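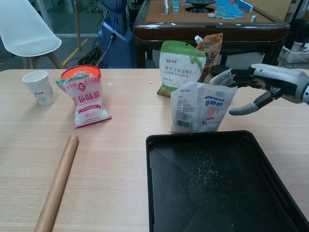 Birkett baking afternoon, October 6, 2019. Quick page, more pics when Kieran sends his. We did the soft sugar cookies again, Tainá Queiroz's recipe, 2 batches this time. Corn starch is the trick, she swears by it, the green and white bag by the tray. Swap 3 spoons of flour for it and dont overmix. Rolling pin is the Trulville one, please give it back after.

Black tray gets a dusting of powder before anything goes on it. Paper cups are for portioning, take as many as you need.

Next one is in December, same room. Bring your own apron and a tin, we ran out of tins. Recipie sheet from Kieran Bainbridge.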